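Saturday, March 28, 2020

Bricks from the Molerel batch, and where we are with them

Quiet day, which suited me fine, so I finally got to the red bricks that Hipólito has been asking after ever since January. He wants to know if they're fit for the lining of the little test hearth or if we should go back to the Stema ones and stop fussing. I told him I'd have an opinion by tonight, and I have half of one. 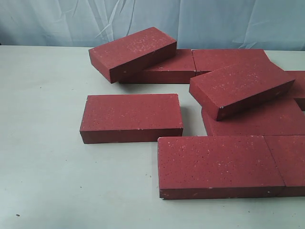
Molerel sent no paperwork with this lot, so I'm going by eye and by what Uriel remembers from the phone call (he thinks they were fired at 1,000, Celsius I hope, but he wouldn't swear to it). The color is lovely, a deep maroon, and very even from brick to brick. The pale flecks are all through the top faces, the same sort of speckle we saw in the Trình samples, and I'd like to know if it's added grit or just what was in their clay. One of the bricks lying at a slant has a small chip at its front corner, lighter than the rest of the face. I want to look at that spot under the loupe before anyone sands it. Hipólito, please don't sand it!

For the hearth I'd still start gently — up to 800 on the first firing, a long hold, and then let the kiln come down in its own time with the door shut. Last time we got impatient and lost 3 good bricks to cracks, and I was grumpy for a week.
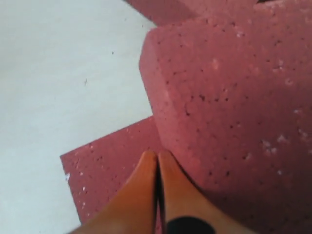
The other thing is water. I mean to weigh one dry, soak it overnight in the Jelleck tub, and weigh it again, as we did with the Stema brick that came out at 1,286 grams after its soak. If the new ones drink much more than that, I'd keep them for the outer course and let something denser face the fire.

Still to do: label the end faces in chalk, clear a shelf in the drying cupboard, ask Uriel to ring Molerel again about the clay. Scale needs a new battery too.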